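Home Shop Tables Desks Benches Offcuts Delivery Contact

We use cookies to remember your cart and to count visits. Accept Manage settings

Skostia table top, pale finish

Product code 3711
Made to order, lead time 4 weeks
Sold as a top only. Legs and frames are listed separately.

The Skostia is our plain rectangular top for dining tables, work tables and desks. It is the lightest coloured top we sell. There is no stain under the finish and no edge banding to match up later. Most customers order it for a kitchen or a home office, and we have also supplied it to schools and a couple of cafés.

Tops are made at the Vallton workshop and finished in the same building. Boards are laid out on the bench before glue-up so that the colour runs fairly evenly from one side to the other. We don't sort for figure. You may get long straight grain over most of the top, or you may get one or more arched cathedral figures, and we can't take requests for one or the other. If a very even look matters to you, ask about the Kwofie top, which is painted. 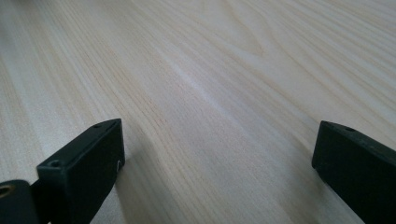
Colour sits between cream and a light tan, with a little pink or orange in places. Daylight from a window will bring up a soft whitish sheen along the grain, and the same top looks greyer in a dim corner. Please order a sample before you commit to a colour for the rest of the room. Samples are $15 each including postage, and the amount comes off your invoice if you go ahead with a full top.

Finish

The standard finish sits between matte and satin. We put on three coats and sand lightly by hand between them. It will cope with ordinary spills if they are wiped up within a reasonable time, but it is not heatproof. Use a trivet under pots and a board under knives. A gloss finish is not available on this top.

All pale timber changes colour with light. Expect the Skostia to warm up a little over the first year, mostly in the first few months. Move lamps, placemats and fruit bowls now and then during that time or you will have their outlines on the table. They fade, slowly.

Sizes and edges

Lengths and widths are cut to your order and priced by area. Use the quote form and give finished dimensions in millimetres. Corners are square as standard, with the top edge eased. A rounded corner can be added at no charge if you ask for it when ordering. Cable holes are 80 mm and are drilled and sealed here – please don't drill your own before the top has been oiled or sealed around the cut, as bare end grain takes up water quickly.

Fixing

Slotted brackets and screws are included. The slots run across the grain and let the top move with the seasons. Do not glue the top to a frame and do not use longer screws than the ones supplied. Any of our Skenham frames will fit without extra drilling. If you are using your own frame, send us a sketch with the rail positions marked and we will tell you where the brackets should go.

Care

Dust with a dry cloth. For everyday cleaning use a damp cloth with a drop of dish soap, wipe along the grain, then dry. Avoid silicone polish, cream cleaners and scouring pads. Melamine sponges are also a problem, they will leave a dull patch that shows from across the room. Small scratches can be rubbed back with a fine pad and touched up using the repair kit, sold separately.

Delivery

Tops are sent flat, wrapped in a blanket and cardboard. Two people are needed to carry anything over dining size. Check the wrapping before the driver leaves and write any damage on the docket. Let the top rest flat indoors for a couple of days before you fix it down, away from heaters and direct sun.

Questions about sizes or lead times go to Slavica Vlachou in the order office. Orders placed by 15th February will be ready before the workshop closes for stocktake. The next batch after that is planned for April.

Related items

Skenham trestle frame
Skenham four-leg frame
Kwofie painted top
Colour sample, pale finish
Repair kit for matte and satin finishes
Slotted brackets, spare set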